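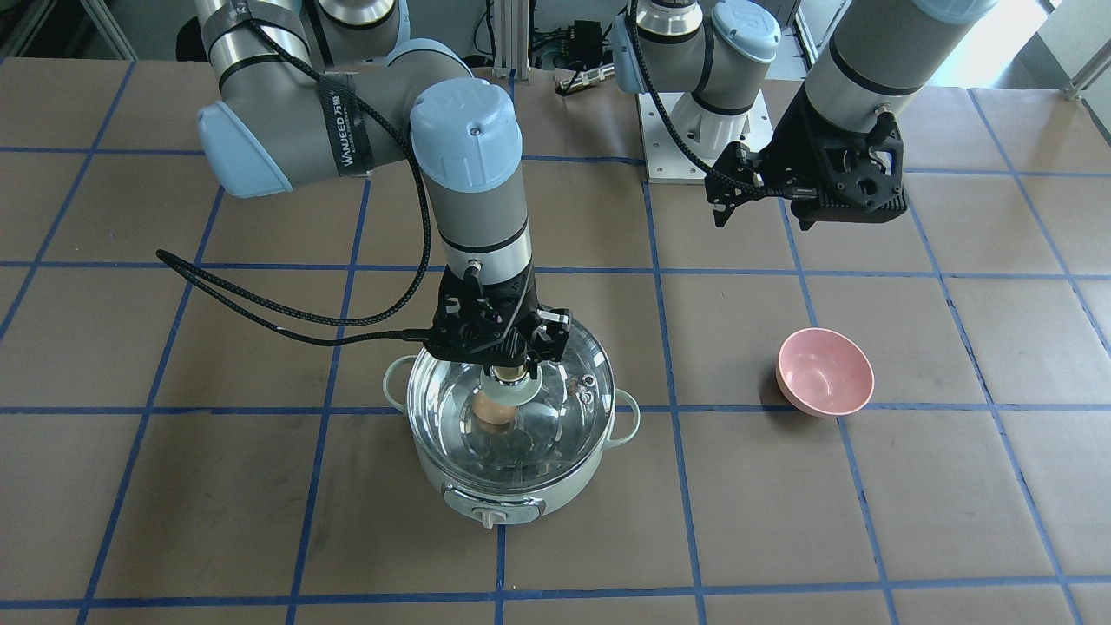 ¿A qué tipo de cocinas se dirige el nuevo servicio de manipulación bimanual de Brosia?

Se dirige a comedores colectivos, obradores de platos preparados y cocinas de ensayo que trabajan con recipientes de pequeño formato y necesitan repetir las mismas operaciones a lo largo de la jornada.

NOTA DE PRENSA

Brosia abre la contratación de Sulent, su célula de dos brazos para tareas de cocina

El servicio incluye instalación, puesta en marcha y entrenamiento de tareas con el menaje del propio cliente

Brosia, empresa dedicada a la automatización de procesos alimentarios, comunica la apertura del periodo de contratación de Sulent, una célula de trabajo formada por dos brazos robóticos con pinza, superficie de apoyo y programa de control. La comercialización comienza en julio y se realizará en régimen de alquiler con mantenimiento incluido. Skundico actuará como integrador en las instalaciones de los clientes y asumirá el servicio técnico durante la vigencia de cada contrato.

Sulent se ha concebido para operaciones breves sobre menaje corriente: coger la tapa de una olla por el pomo, retirarla y volver a colocarla, acercar un cuenco al punto de servicio o cambiar de sitio un recipiente. Los dos brazos cuelgan sus pinzas sobre una misma superficie y pueden trabajar de forma coordinada o por turnos, según la tarea. El sistema admite ollas eléctricas de sobremesa con tapa de vidrio, un tipo de recipiente que suele presentar dificultades a los equipos de visión por los reflejos y la transparencia del material.

La empresa ha dedicado buena parte del desarrollo a este último punto. Durante la fase de ensayos se registraron 3884 ejecuciones de tareas de apertura, cierre y traslado, realizadas con recipientes de distintos tamaños y acabados. De ellas, más de 500 correspondieron exclusivamente a tapas de vidrio con pomo central. Los datos obtenidos han servido para ajustar la fuerza de cierre de las pinzas y la trayectoria de aproximación, que el operador puede modificar desde la consola.

«Nuestros clientes nos pedían una solución que se adaptase a las ollas y cuencos que ya tienen en la cocina, sin obligarles a comprar recipientes especiales», ha declarado Zohreh Jafarzadeh, directora de producto de Brosia. «Sulent parte de ese requisito. El entrenamiento inicial se hace con el menaje del cliente y sobre la disposición de mesa que él decide».

Modalidades de contratación

El servicio se ofrecerá en dos modalidades. La primera, denominada Sulent Base, comprende la célula completa, la instalación por parte de Skundico y el entrenamiento de ocho tareas definidas por el cliente. La segunda, Sulent Continua, añade la incorporación de tareas nuevas durante todo el contrato y una revisión trimestral de las existentes. En ambos casos, el alquiler cubre las piezas de desgaste de las pinzas, las actualizaciones del programa de control y la asistencia remota en horario de cocina.

La duración mínima del contrato será de un año. Las condiciones económicas se comunicarán de forma individual, previa visita técnica al local. Dicha visita no tiene coste y permite comprobar la toma eléctrica, el espacio disponible y la compatibilidad de los recipientes. El informe resultante se entrega al solicitante aunque la contratación no llegue a formalizarse.

La célula requiere la presencia de un operador formado. Brosia impartirá la formación en el propio centro de trabajo y facilitará la documentación en español. Quedan excluidas del servicio la manipulación de aceite caliente, las operaciones de corte y el trabajo con recipientes a presión. La limpieza de la superficie de trabajo corresponde al cliente y deberá realizarse conforme al manual suministrado.

Primera instalación en Baert

La primera instalación estable de Sulent se encuentra en Baert, cocina central que prepara 300 menús diarios para comedores de empresa. El equipo se destina allí a la zona de guarniciones y raciones individuales, en la que se emplean ollas eléctricas pequeñas. La incorporación se ha planteado por etapas: en la primera, la célula se ocupa únicamente de las tapas; en la segunda se sumará la distribución de cuencos.

Skye MacKinnon, responsable de operaciones de Baert, ha valorado el planteamiento gradual del proyecto. «Hemos preferido empezar por una tarea muy concreta y medirla bien antes de ampliar el alcance. El personal de cocina ha participado en la definición de cada movimiento y conserva en todo momento el mando sobre el equipo», ha señalado. Baert y Brosia tienen previsto publicar una memoria conjunta con los resultados al término de la segunda etapa.

Demostraciones y solicitudes

Brosia mantendrá durante el mes de julio un programa de demostraciones en sus instalaciones, con sesiones a las 10:00 y a las 16:00. Las empresas interesadas podrán llevar sus propios recipientes para que se ensayen en la célula, siempre que lo indiquen al reservar plaza. La reserva se tramita a través del departamento comercial de Brosia o de la red de delegaciones de Skundico.

Las solicitudes de visita técnica se atenderán por orden de recepción. Tendrán prioridad los centros que ya hubieran manifestado su interés durante la fase de ensayos.

Sobre Brosia

Brosia diseña y alquila sistemas automáticos para la preparación y el servicio de alimentos. Su actividad abarca la ingeniería de producto, el entrenamiento de tareas y el seguimiento de las instalaciones en funcionamiento.

Contacto para medios: departamento de comunicación de Brosia.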